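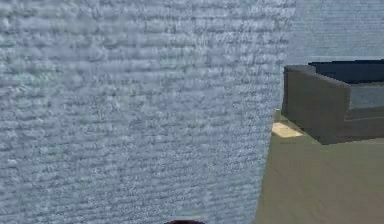
Posted in November, 9:40 pm, by Shih-chieh Huang

Subject: Re: [plodstead-oldhouse] Lorutar coating, anyone have it?

Li-hua, thanks for typing all that out. I'm going to answer in pieces and I'm going to be a grouch about it, so fair warning.

Li-hua Kao wrote:

> Hi all. We had the Lorutar man out on our place on Sales Street. It's a
> textured coating that goes on over the outside walls, they spray two
> coats and it's supposed to act as an insulator because of the tiny
> hollow beads mixed into it. He quoted $3,868 for the north and west
> sides, which are the cold ones. He says most people see their heating
> bill drop by 15 percent the first winter, and that it reflects 90
> percent of heat.
>
> He was very nice and spent almost two hours here and he had a little
> heat gun thermometer. He pointed it at a coated board and an uncoated
> board with a lamp on them and you could see the difference. It was
> really quite something.
>
> He also showed us a letter from a family in Drurkley who used 964
> fewer kilowatt hours after they had it done. Same size house as ours.
>
> The price is good until the end of the month. Has anyone on the list
> had it done, and would you do it again? We have the original stucco,
> with the cracks by the bedroom window I wrote about in the spring.

I haven't had it done. I have had the same conversation with a different man about a different bucket, and I went as far as getting the quote in writing before I backed out. So I have opinions and no coated wall. Somebody who does have one should speak up, because my side of this is all reading and arithmetic.

Start with the lamp and the two boards. A lamp is not a north wall in January. What he showed you is that a pale, bumpy coating bounces some light and heat back at a lamp. Fine, I believe that. Any white paint will do it. But your problem is heat going out through the wall at night, with no sun anywhere near it. The north side of a house on Sales Street gets next to no direct sun for months. What exactly is the coating reflecting over there? If anything, on the west side you'd be bouncing away the bit of winter afternoon sun you get for free.

And those thermometers. The cheap ones guess at the temperature from what comes off the surface, and they guess wrong when the surface changes. Point one at a shiny pan on a stove sometime and see how cool it claims the pan is. I'm not saying he rigged anything. He may well believe in it himself. I'd just like to see the demo done with a regular probe thermometer taped on the back of each board, which is the side you live on.

Now the 90 percent. Ninety percent of what heat, measured how? Sunlight? Heat from a radiator? At what angle, when it was new or after three years of road dirt? Ask him for the page it came off of. When I asked my guy he sent a brochure, and the brochure had a little star next to the number, and there was no matching star anywhere at the bottom. I looked on the back too.

The 15 percent is the one that bothers me most. Think about where heat goes in a house like yours or mine. Some goes out the attic. Some goes out the windows. A whole lot goes out through gaps, around the sill, up the chimney, out that laundry vent I have complained about here before. The walls are a share of it, and two of your walls are a share of that share. For two coated walls to save 15 percent off the full bill, they would need to go from leaking to hardly leaking at all. From something you spray on that ends up about as thick as a coat of heavy paint. I can't make that work on paper and I gave it a good long try with a pot of coffee.

The bead business comes up every few years. Yes, a hollow bead is a decent insulator if you have inches of them. A skin of them is still a skin. A sweater works because it's thick and full of air. Nobody sells you a sweater's worth of warmth in something as thin as a sheet of cardboard, or they do, and you shouldn't buy it.

About the letter. I don't doubt there is a family in Drurkley and I don't doubt they used less power. But 964 kilowatt hours compared to when? Was it the winter before? Was that a cold one? Did they get a new furnace, or did a kid move out? We dropped more than that the year our son went off to school and took his showers with him, and I didn't put anything on the walls. One letter from one house is a nice story. He's had how many customers? I'd want him to hand over the whole list and let you pick who to call.

Also, does that family heat with electricity? You have gas, if I remember right. So the number on the letter doesn't line up with your bill in the first place. Somebody else can do the conversion, I'd only mess it up and then get corrected for a week like I was with the gutter thing.

Let's be generous anyway. Say it really saves you 15 percent. Take what you paid for gas last winter, take 15 percent of it, and see how many of those fit into $3,868. For our house it came out to a lot of winters. I won't put my number here because our bill is weird (the tenant's side is on the same meter), but do yours before the end of the month, and do it without him sitting at the table.

Which brings me to "good until the end of the month." Mine was good until the end of the month too. I let it go by. He called in the first week of the next one and it was good again, and a little lower. I know people have to make a living. But the sand in the bucket doesn't go bad on the thirtieth.

What worries me more than the money is the stucco. You have original stucco with cracks by the bedroom window, and as I recall you never found out where the damp spot inside was coming from. Old stucco gets wet and it dries out again. It needs to do both. If you put a thick rubbery coat over it and there's any way at all for water to get in behind (a crack, the window trim, the top of the wall where the flashing is), then you've made it a lot harder for the water to get back out. Ask him flat out how easily water vapor passes through the stuff. There's a rating for that, it's called perms, and a bigger number means it lets more through. If he says "it breathes," that isn't a number. They all say it breathes.

You can't take it off, either. I asked. Once it's into the texture of old stucco you would be grinding or blasting, and at that point you are replacing the stucco. So if it turns out badly you are out the quote plus a new wall.

And who fixes the cracks? In my quote it said "surface prep included" and when I pushed on that it meant a pressure washer. Do not let anybody pressure wash that wall before the window crack is dealt with.

To be fair to the man, since I've been beating him up for a page. It may look nice. It may hide the patches. If you wanted a fresh textured coat anyway and you thought of the insulation part as a line in a song, then it's a question of whether $3,868 is a good price for a paint job on two sides, and somebody here who has hired painters lately would know better than me. It did strike me as high.

Things I would do first, with less money, in this order because it's the order I did them:

Go up in the attic on a cold morning and look at how deep the insulation is. Ours had a bare patch the size of a door over the hall. It had been like that since before we bought.

Hold a stick of incense near the outlets on the north wall on a windy day. You'll find out quick.

Get somebody with no product to sell to do a blower test. The gas company used to knock some off the price of one, I don't know if they still do. Call and ask. Mine took a morning and the fellow wrote down everything he found and didn't try to sell me so much as a tube of caulk.

Then fix the crack, properly, with a lime mix if that's what the original is. Not the stuff in the squeeze tube. I've got the squeeze tube stuff on my back step and it pulled away the second year.

If you do all that and still want the coating, at least you'll have a real before number to hold up against the after. And you could ask him to put the 15 percent in the contract, with money back if it doesn't show up. I'd love to hear what he says to that. When I tried it I got a long answer about how every house is different and how we all use our thermostats differently, which is true, and which is my whole problem with the letter from Drurkley.

One more thing and then I'll quit. You wrote:

> He was very nice and spent almost two hours here

Mine too. He liked the dog. I think that's why it took me three weeks to say no.

If anyone on here has Lorutar or anything like it on their walls for more than a couple of winters, please post, good or bad. Old bills would be better than feelings. I could be wrong about the lot of it, and I'd take a warm north bedroom over being right.

Shih-chieh

P.S. Still looking for a sash lock to match the ones in our front room, the kind with the little round knob. I'll trade for hinges.

--
You are getting this because you signed up for the Plodstead old house list. To get one digest a day in place of single messages, change your settings on the list page.

This site uses cookies to remember your login. By continuing to read the archive you agree to their use. Sign up for our newsletter.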